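Electoral Systems and Local Government
Week 6 handout: recounts, spoiled ballots, and who gets to decide

Read before seminar. Bring the Rutholm sheet from last week, we're using the same numbers again.

1. Where we left off

Rutholm council, single seat wards, plurality rule. Most votes wins, no runoff. Last time: how ward lines get drawn. This time: what happens after polls close and the result is close.

Rutholm East figures, first count:
Candidate A 718
Candidate B 711
Spoiled or rejected 30
Total ballots in the box 1459

Margin is seven. Rejected pile is 30. So the rejected pile is more than four times the margin. That's the whole problem in one line, keep it in mind for everything below.

2. Recount, what it is and isn't

A recount is the same ballots, same rules, counted again. No new votes, no late voters. People mix this up with a re-run (new election, new ballots) and with a petition (a court or tribunal looks at wether the election was lawful). Three different things, three different deadlines. Exam answers lose marks here every year.

Who can ask: depends on the system.
- Automatic trigger. Margin under a set share of the vote, recount happens, no request needed.
- On request. Candidate or agent asks, returning officer says yes or no.
- Paid request. Loser puts down a deposit, gets it back if the result flips.

Rutholm is on request. Rendton has an automatic trigger at half a percent. Work out if Rutholm East would have hit the Rendton trigger. (Use valid votes, not total ballots. Valid votes = 1429.)

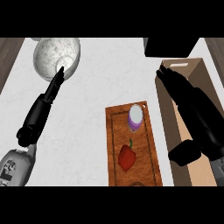

3. Rejected ballots

Usual grounds: no mark, marks for too many candidates, voter can be identified, intent unclear. First two are easy. Last one is where the fights are.

Two approaches:
Strict form. Mark must be a cross in the box. A tick, a name circled, a smiley = rejected.
Voter intent. If a reasonable person can tell who the voter wanted, count it.

Strict form is quick and predictable but throws out real votes. Intent saves votes but two officers can look at the same paper and disagree. Neither one is neutral once you know who is behind by seven.

Rumach switched from strict form to intent partway through a council term. Rejections dropped, challenges went up. Think about why both could be true at teh same time.

4. Who decides

Returning officer on the night. Party agents can watch and object, can't touch the papers. After the declaration the officer has no power to reopen, goes to petition.

Shek does it differently, a three member panel rules on each disputed paper, majority vote, reasons written down. Slower. One ward had 1010 ballots and didn't declare until 4 a.m.

5. For seminar

Rutholm East trigger question above, show the working.
Should the officer who ran the first count also run the recount? Argue one side, half a page.
Compare Shek and Rutholm on disputed papers: speed, cost, public trust.

Reading is in the course folder, chapter on disputed results, skip the section on postal votes, that's week 7. Short paper due in December, topics list goes up after the break.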